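Kendel: Datensatz zu Kündigungs- und Übergangsklauseln in zwischenstaatlichen Verwaltungsabkommen

Datenblatt zur Version 2

Kurzbeschreibung

Kendel erfasst Klauseln, die das Ausscheiden einer Vertragspartei aus einem zwischenstaatlichen Verwaltungsabkommen regeln. Aufgenommen wurden 178 Abkommen, deren Wortlaut in deutscher Fassung oder in amtlicher Übersetzung vorliegt. Der Datensatz richtet sich an Forschende der Rechts- und Politikwissenschaft sowie an wissenschaftliche Dienste. Herausgeber ist die Arbeitsstelle Kleinschmidt.

Zusammensetzung

Die Analyseeinheit ist die einzelne Klausel. Ein Abkommen kann mit mehreren Klauseln vertreten sein, etwa wenn Kündigungsfrist und Fortgeltung bestehender Rechte in getrennten Artikeln geregelt sind. Jede Zeile der Datei klauseln.csv enthält elf Felder, darunter die Kennung des Abkommens, die Fundstelle, den Wortlaut, die Länge der Frist in Monaten und die Klauselart. Anhänge und Protokolle werden nur berücksichtigt, soweit der Haupttext ausdrücklich auf sie verweist.

Die Klauselart folgt einem Schema mit neun Kategorien. Es unterscheidet unter anderem ordentliche Kündigung, außerordentliche Kündigung, einvernehmliche Aufhebung, Übergangszeitraum und Bestandsschutz. Klauseln, die sich keiner Kategorie zuordnen lassen, tragen den Wert "sonstige" und sind im Feld Bemerkung erläutert.

Erhebung und Kodierung

Die Vertragstexte wurden aus öffentlich zugänglichen Amtsblättern und Vertragssammlungen übernommen und mit dem Werkzeug Vatutero in ein einheitliches Textformat überführt. Seitenzahlen, Kopfzeilen und Unterschriftenblöcke wurden entfernt. Die Kodierung erfolgte durch zwei Personen unabhängig voneinander. Abweichende Zuordnungen wurden gemeinsam geprüft; die ursprünglichen Werte beider Durchgänge sind in der Datei kodierung_roh.csv erhalten. 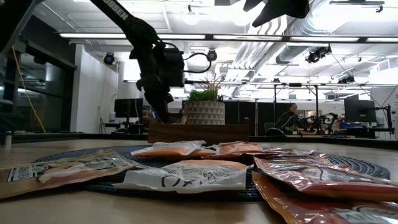
Bekannte Einschränkungen

Der Datensatz bildet den vereinbarten Wortlaut ab. Ob eine Klausel angewandt wurde und ob zur Umsetzung innerstaatliche Rechtsvorschriften erlassen wurden, ist nicht erfasst. Nicht veröffentlichte Nebenabreden fehlen vollständig. Abkommen ohne Regelung zum Ausscheiden sind in abkommen.csv verzeichnet, erscheinen jedoch nicht in der Klauseldatei. Häufigkeitsangaben sind daher stets auf die Gesamtzahl der Abkommen zu beziehen.

Fristen, die an ein Ereignis und nicht an einen Zeitraum geknüpft sind, erhalten im Feld frist_monate keinen Wert.

Nutzung und Zitierweise

Die Nutzung für Forschung und Lehre ist unentgeltlich gestattet. Bei Veröffentlichungen ist die verwendete Version anzugeben:

Arbeitsstelle Kleinschmidt: Kendel. Kündigungs- und Übergangsklauseln in zwischenstaatlichen Verwaltungsabkommen, Version 2.

Pflege

Die Dateien liegen im Repositorium Akevley. Korrekturen werden jeweils im August eingearbeitet und in der Datei AENDERUNGEN.txt dokumentiert. Hinweise auf Fehler sind unter Angabe der Klauselkennung und der Fundstelle über das Meldeformular des Repositoriums einzureichen.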